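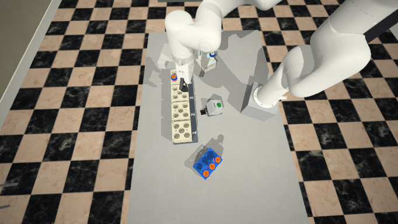
Two robot arms share a lab table in a computer simulation. The black gripper on the left arm is above the numbered rack.

How Do Engineers Choose a Robot Hand?

A robot arm can bend, turn and reach, but it cannot hold anything until a tool is fastened to its end. One common tool is the gripper. Most grippers have fingers that open and close. Choosing the right one takes careful testing, and much of that testing can be done on a computer.

Why test on a computer first?

A computer model of a laboratory is called a simulation. The tables, racks and arms in it are drawn from measurements. If a gripper bumps a tube in a simulation, no glass breaks and nothing spills. The engineers set everything back in place and begin again.

What is being compared?

At the Magalhães Learning Laboratory, the team is comparing 2 grippers, named Ninia and Kasus. Ninia has short fingers. Kasus has longer fingers that reach deeper into a rack but need more space to open. Each gripper must lift a capped tube, carry it across the table and lower it into a new place. Each one repeats the task 54 times.

Look at the blue rack near the front of the table. Its three orange caps stand in one row, close together. A gripper with wide fingers could touch a neighboring cap by mistake. For this reason, the team records every touch – even a very light one.

Who tells the arm what to do?

The arm follows a controller, a computer program that decides how far each joint should turn. The laboratory's controller is called Virnetti. It checks the position of the arm many times each second and makes small corrections. The same controller is used for both grippers so that the test is fair.

"In June, Kasus touched a neighboring tube in 21 of its tries," says Cristóvão Bragança, who leads the tests. "We then changed the angle of the wrist and ran the whole set again."

Try it yourself

Stand three markers close together in a cup. Lift the middle one with your thumb and one finger, then with a pair of kitchen tongs. Write down each time you touch another marker.

Words to know

Gripper – a tool that lets a robot hold things.
Joint – a place where an arm bends or turns.
Simulation – a computer model used for testing.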